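¿Por qué hay tantas cosas en la mesa? Un paseo por los objetos que usamos sin pensar

¡Hola otra vez! Hoy me apetece hablaros de algo que tenéis delante todos los días y que casi nunca miráis: los cacharritos de una mesa. Sí, sí, los de siempre. El mando, los rotuladores, la regleta de enchufes... Yo escribo estas páginas para la revista escolar Haltora y os confieso que mi propia mesa da bastante miedo, así que este tema me toca de cerca.

Empezamos por la regleta. Una regleta es como un enchufe con hermanos: la conectas a la pared y de pronto tienes sitio para varios aparatos. Por dentro lleva unas tiras de metal que reparten la electricidad entre todos los huecos. Es muy práctica, pero tiene un límite (¡no se puede enchufar media casa en ella!). Si le pides demasiada corriente, se calienta, y eso es peligroso. Por eso las regletas las manejan los mayores, y nunca, nunca se mete nada en las ranuras. Tampoco una regleta enchufada a otra regleta, que os veo venir.

¿Y el mando a distancia? Muchos mandos hablan con luz. Cuando aprietas un botón, una bombillita diminuta de la punta se enciende y se apaga muy deprisa, siguiendo un código secreto que el aparato entiende. Nosotros no la vemos porque es luz infrarroja, un tipo de luz que nuestros ojos no captan. Si pones un cojín delante, el mando se queda mudo. ¡Probadlo en casa con la tele!

En la mesa de esta página hay mando, regleta, rotulador y unas cuantas cosas pequeñas de colores. Y tres jarrones al fondo, que siempre alegran. 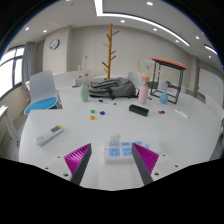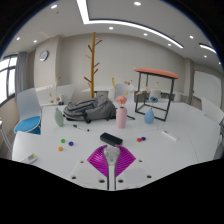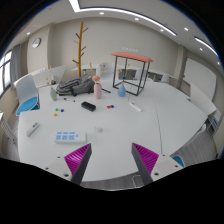

La mesa blanca con sus tres jarrones, en tres imágenes.

Me encantan los jarrones con ramitas secas. ¿Sabéis por qué duran tanto? Una flor fresca bebe agua por el tallo y, cuando la cortamos, va perdiendo fuerza hasta que se marchita. Una planta seca ya no tiene casi agua dentro, y sin agua a los mohos les cuesta muchísimo crecer. Así que puede pasarse meses en su sitio tan tranquila. En febrero colgué yo un ramo boca abajo en un rincón oscuro de mi cuarto y ahí sigue, un poco despeinado, eso sí.

Ahora los rotuladores, que tienen su truco. Dentro llevan una especie de esponja alargada empapada en tinta, y la tinta va viajando hasta la punta por unos canalitos finísimos. Se llama capilaridad (palabra larga, pero queda genial en una redacción) y es lo mismo que pasa cuando mojas la esquina de una servilleta y el agua sube sola. Si dejas el rotulador sin tapa, el líquido de la tinta se evapora y adiós rotulador. La tapa tiene que hacer clic.

¿Queréis un juego? Se llama «cada cosa con su familia» y lo inventamos en el taller de Grikville. Elegid una mesa de casa, la que esté más liada, y pensad en grupos: lo que sirve para escribir, lo que va con electricidad, lo que es de adorno y lo que es para jugar. Luego haced otra vez los grupos, pero por colores. ¡Salen familias distintas! El rojo puede juntar una pelotita con un bolígrafo que antes no se hablaban. Eso se llama clasificar, y lo hacen los científicos con las hojas, las piedras y los escarabajos.

Un aviso: las piezas pequeñas, lejos de los hermanitos que todavía se lo meten todo en la boca.

Si hacéis el juego, dibujad vuestra mesa y mandad el dibujo a la revista. Los mejores salen en el próximo número, en la página 40, al lado de los pasatiempos. ¡Y no vale recoger antes de dibujar!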